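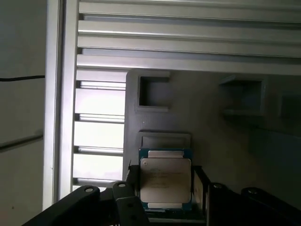 Week 5: Where the heat goes

Hi all, notes from the lecture, tidied up a bit (thanks to Nisha Vishwakarma for catching my units mistake on the second slide!). We're still on conduction, and I know a few of you are sick of it, but hang in there.

Fourier's law first. Heat flow equals conductivity times area times temperature difference, divided by thickness. I like to say it out loud while I'm cooking. Copper sits near 400 watts per metre kelvin, which is why good saucepans have it in the base and why a processor's metal lid spreads heat so nicely before the heatsink gets hold of it. Air is hopeless by comparison, so the tiny gaps between two "flat" surfaces matter heaps, and that's the whole reason thermal paste exists.

Now, thermal resistance. Treat each layer like a resistor in series: thickness over conductivity times area, add them up, done. Wall, insulation, plasterboard, whatever you've got. Watch your millimetres and metres, I mark down for that every year and I'm not sorry.

Devendra Sengar asked about layers side by side, like a timber stud next to insulation batts. Those go in parallel, and we'll do a proper one in the tutorial.

Before then, please try problem 17 on the sheet (the Atville cool room one). If your answer comes out at 2568 watts you've forgotten the inner lining, so go back and pop it in.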